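Volver a correr después del invierno

En julio empecé otra vez a correr. Vivo en Brerkberg desde hace varios años y todavía me cuesta salir cuando el cielo está gris, pero a las siete de la mañana las calles están tranquilas y eso me ayuda mucho.

Mi plan es sencillo: 30 minutos, tres veces por semana. Primero camino hasta el puente, después corro despacio por la orilla del Culari y vuelvo por la calle Wegener, que tiene una subida de 200 metros. La primera semana tuve que pararme en la mitad - me dio un poco de vergüenza.

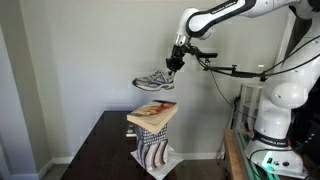
También he cambiado la manera de atarme los cordones. Antes los apretaba demasiado y los dedos se me dormían a los diez minutos. Ahora dejo más flojo el primer cruce y el pie descansa mejor.

En otoño quisiera llegar a 40 minutos sin parar. No sé si es mucho o poco para una persona de mi edad, pero me parece un objetivo honrado. Si alguien conoce un camino llano cerca de la estación, le agradezco que me lo escriba en los comentarios.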